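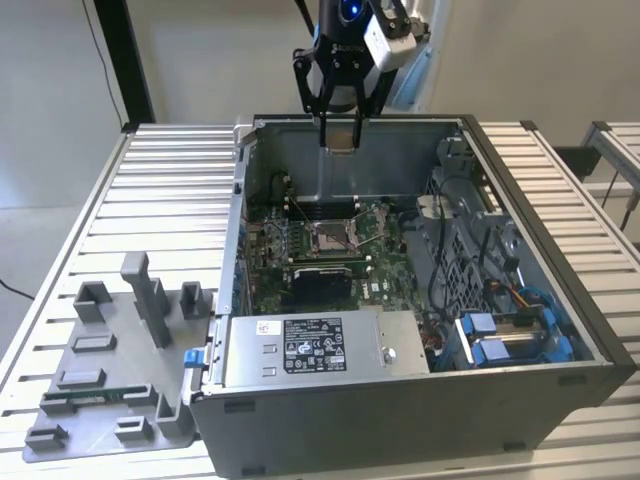
Open desktop tower on the work table, with the Dell logo on the board.

Home | About | Programs | Stories | Blog | Contact

Call for Participants: Plunura Youth Pathways, October Intake

Wulotora is taking applications for the next round of Plunura, our pathways program for young people who want to turn something they already do into paid work, a small business or a course of study. The program runs for 30 weeks. It is free to attend.

We have 35 places. Last intake we had more applications than places, and we expect the same this time, so please read the whole page before you fill in the form.

Who can apply

You can apply if you are between 18 and 24 on the first day of the program and live close enough to Eler to attend in person every week. You do not need a high school diploma. You do not need to be out of work. Several people in the last group had part-time jobs and fitted the sessions around their shifts.

You should have one interest you have kept up for at least a few months. It can be hair, baking, phone repair, sewing, drawing, music, writing, growing vegetables, fixing bikes or something we have never had before. We do not rank interests, and we have no list of approved ones. What we look at is whether you have put time into it and can tell us what you want from it next.

If you have taken part in Plunura before, you cannot apply again, but you can apply to be a peer helper. See further down.

What you will do

The first 4 weeks are spent in the full group. You will write down what you do now, how many hours it takes, what it costs you and what you would like it to bring in. Most people find this part slow. It is also where a lot of people change their plan, and you are allowed to do that.

After that you join a smaller group and get a mentor. You meet your mentor every other week, for an hour, at the Eler office or by phone. In the weeks between, you work on your own plan and bring something to show: a price list, a finished piece, a letter to a college, a sample, a page of questions. It does not have to be good. It does have to be there.

There are also evening talks from people who work for themselves or who hire young staff. Past talks covered how to set a price, how to keep records for taxes, how to ask for a reference, and what to do when a customer does not pay. Attendance at the talks is optional, except for the one on records, which everyone has to attend.

The last six weeks are for finishing. Some participants take a stall at our open day. Others use the time to prepare for an interview or send in a course application. You agree on your own finish point with your mentor by the middle of the program, in writing. 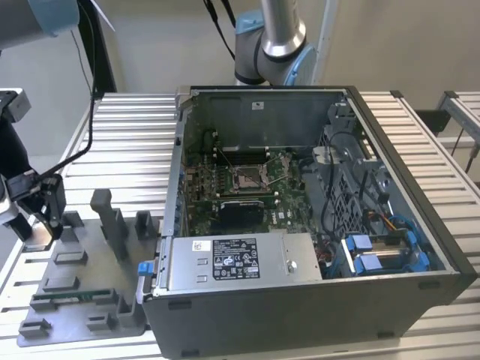
A tower with the side panel off and the CPU socket empty.

Time and place

Full group sessions are on Friday from 5:30 p.m. to 8 p.m. in the upstairs room at the Eler office. A light meal is served at 5:30. Use the side entrance, as the front door is locked after five. There is an elevator. If you need a ramp, an interpreter, large print or a quieter place to sit, tell us on the form and we will have it ready for your first evening.

Please count on about five hours a week in total, including your own work at home. If you know already that you will miss more than three Fridays, it is better to wait for the next intake.

Money

There is no fee. We pay bus fare both ways for everyone who asks for it. Each participant can also apply for up to $70 toward materials or a test fee. Keep your receipts, because we pay this back afterward and can't pay without one. If paying up front is a problem, speak to us and we will buy the item for you.

We do not pay a wage or a stipend, and we do not promise a job at the end. Please be careful with any other page that says we do.

Child care is not available on site this round. We have asked for funding and will update this page if it comes through.

How to apply

Fill in the form on our website or pick up a paper copy from the front desk in Eler. Both versions ask the same questions:

What do you like doing, and how long have you been doing it?
What would you like to be different a year from now?
What has gotten in the way so far?
Who could we call who knows you? This can be a teacher, boss, coach, neighbor or anyone else who is not a family member.

Short answers are fine. Spelling is not marked. If you would sooner talk than write, you can send a voice message of up to five minutes, or come in and answer the questions with a staff member, who will write down what you say and read it back to you.

Applications are read by two people. If we think the program could suit you, we will invite you to a 20-minute conversation. You do not need to dress up or prepare anything. Everyone who applies gets an answer, including those we can't take. People on the waiting list are called in order if someone drops out during the first two weeks.

Peer helpers

We are also looking for former participants to help in the Friday sessions. Helpers set up the room, sit with a table during group work and stay a little after to clear up. This is a paid role at our standard hourly rate, for the length of the program. Send a few lines saying which group you were in and why you would like to come back. A background check is required, and we cover the cost of it.

Questions

Questions about the program or the form go to Lizeth Huanca, program coordinator, through the contact page or at the front desk. Lizeth is in the office in the afternoons. Questions about mentoring for us, or about offering a talk, can be sent the same way. Please put "mentor" in the subject line so it reaches the right folder.

We use cookies to keep this site running and to see which pages are read. Accept | Manage settings

Get our newsletter: program dates, open days and new calls. Enter your email to sign up. You can unsubscribe at any time.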